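Tuesday, May 14, 2024

Rain until two, so the jewellery got done. It has been on the list since the move and I had run out of better excuses.

Starting position: everything in one biscuit tin, one drawstring bag and the top drawer of the Nedetti chest, with no system. Chains knotted. Earrings mostly single. Several things I would have sworn were lost in the last flat. I tipped the tin out on a towel on the kitchen table first and sorted by type, then by metal, then by whether I had worn it in the past year. The third sort is the one that matters and the one I always skip.

Chains took most of the morning. Method, for next time: lay the knot flat on a saucer, one drop of baby oil, two dressmaking pins, open the knot from the middle outwards and never pull an end. The fine ones took 40 minutes between them. One had a broken link close to the clasp and has gone in an envelope marked REPAIR with the watch that needs a strap. The envelope is on the hall shelf, where it will be in the way, which improves its chances.

Cleaning. Warm water, a little washing-up liquid, soft toothbrush, rinse, dry on cotton, then the Zomau cloth. The cloth is good on plain surfaces and poor on anything twisted or textured, where it only reaches the high points and leaves the grooves dark. I tried the toothbrush dry along the grooves afterwards and got a modest improvement. Nothing with thread or cord went near the water. Anything with beads got a barely damp cotton bud and was left alone.

Storage is the unsolved part. The Pinto drawer inserts I measured for in April are the wrong depth. The drawer is 4 cm clear inside and a stack of bangles on its side needs more than that. On edge they roll. Laid flat they take up the whole drawer. I looked at a bangle stand, the kind with a padded bar, and decided against it on grounds of dust. For now bangles live in the tray and the drawer gets rings, earrings and chains, the chains each in a small paper envelope with the clasp left hanging out.

Moved to the bed after lunch because the kitchen table was needed and the light is better upstairs.

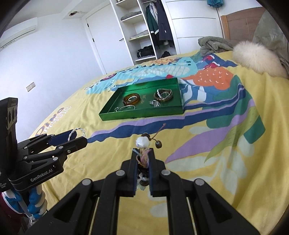 Bangles have to be sorted by size before colour, or the stacks lean. I measured the inside diameter of each with the steel rule and wrote it down in the notebook, as I should have done years ago, and several I had always taken for one set are two sets. The brown ones went into the green tray as two stacks, with the rings in the gap between them, and that arrangement holds as long as the tray is carried level. The sparkling silver bangle sits on top of the right-hand stack, where it will not scratch the others. The twisted one is still without a place. It does not nest with anything, and forcing it into a stack tips the ones above. The little ornament with the white face bead and the pink and purple thread is not jewellery by any definition I can defend, but it has travelled with the jewellery since I was at school and can go on doing so. It needs a hook. The thread will tangle in a drawer inside a week.

The dinosaur bedspread is a bad surface for sorting small things. Too much pattern. Next time a plain sheet over the top.

Discard pile: a small freezer bag, mostly odd earrings and two plated chains gone green. Charity pile: smaller than it ought to be.

Finished by five. Bestatine was on the radio again while I put the tin away, the same interview as last week, and I switched it off halfway.

To do: hook for the ornament. Ring the repair place about the link and ask what they charge for a strap. Return the Pinto inserts before June, receipt is in the blue folder. Buy more small envelopes, a pack of 100 if they have it, as I used the last ones on the chains and there are still the pendants to do.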